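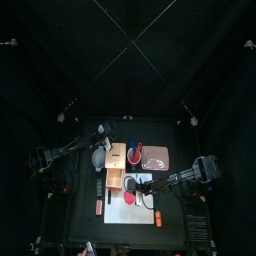

Figure 1. Work table with the September item set: wooden box and drawer, gray bowl, cup with utensils, pink tray or placemat, white sheet.

Progress report to Trarkora, household items work package
Prepared by Gladys Quispe, Idville site

1. Status

The item library stands at 103 entries, against a target of 120 for the full grant period. Work this period covered table layouts, replacement of damaged items and the labeling scheme. The package is on schedule except for the drawer units (section 3).

2. Table layouts

Layouts now follow a loose grid. Taller items go at the back and flat items go on or near the white sheet. In the layout in Figure 1 the back row holds the bowl, the box, the utensil cup and the pink tray or placemat, with the drawer open toward the front. The round pink disc and the black marker are placed at the sheet. Bowls may be set upright or tilted; both positions are permitted and are logged under separate codes.

The surrounding black fabric has been kept. An earlier trial with gray fabric gave poor separation from the darker items and was dropped.

The log holds 1,461 layout records to date. Wilmer Sánchez checked a sample against the written placement sheets and found 15 with a wrong item code, mostly cups entered as bowls. All have been corrected, and the entry form now rejects a code that is not on the day's list.

3. Drawer units

Two of the drawer units supplied by Malý arrived with runners that bind when the drawer is more than half open. Replacements have been requested. Until they arrive, layouts with an open drawer are limited to the remaining units – this has slowed the storage tasks but not the others.

4. Spending

Items and consumables came to nearly $2,000, within the approved line. The largest single purchase was the second order of trays and cups from Clalteder. No transfer between budget lines is requested.

5. Next period

Complete the remaining 17 entries, mainly lidded containers and cloth items. Fit the replacement drawers. Issue version 2 of the placement sheets, with the bowl codes moved to the first page.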